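Brovgate Kitchen Items: data card

Version note, Aug 20, 2025
Maintainers: Mélanie Morin, Kendra Beaudoin

What is in this set

Brovgate Kitchen Items is a collection of 1000 pictures of ordinary things in one home kitchen. We are interested in small tableware on a stone-look counter, and in the fixed parts of the room, such as cabinet doors and the built-in appliance. 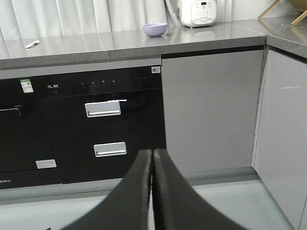 The folder names are in English and use simple words: cabinet, appliance, counter, spoon, cup, plate, blender. If a picture has two items, it is stored under the larger one, and the second goes in the notes column. Brand names are not used as labels.

Spoons

Spoon is the biggest folder, with 94 pictures checked by hand. The color label for the light green spoon is "mint". In the first version we had also "pale green" for the same color, and these were merged in January. 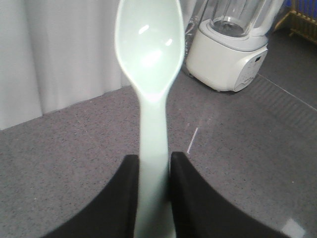 Photo: Brirkamer / Brovgate Kitchen Items

Shiny spots inside the bowl of the spoon can make the color look almost white. Please read the label before you correct it.

Cups

The cup folder is small, some 60 pictures. We write "paper cup" for disposable cups and "mug" for anything with a handle.

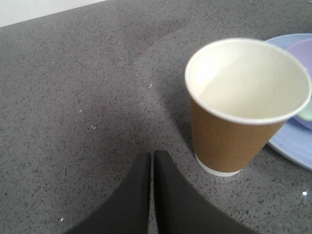
Fig. 3. Kraft-brown paper cup with white rim, on the speckled gray counter.

The counter itself has the label "speckled gray". We don't name the material, as we could not agree if it is quartz or granite.

Plates and mixed pictures

Plates are labeled by shape and color.
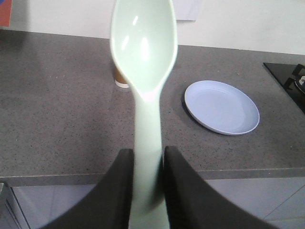 For colors between blue and purple we write "lavender-blue". Kendra prefers only "blue", so the file lozano_colors.csv gives both names.

Known problems

9 rows still have an empty notes column. The labels "counter" and "countertop" mean the same thing, and the script bronia_clean changes the second to the first.

Corrections are welcome. Please send the row number and the label you propose.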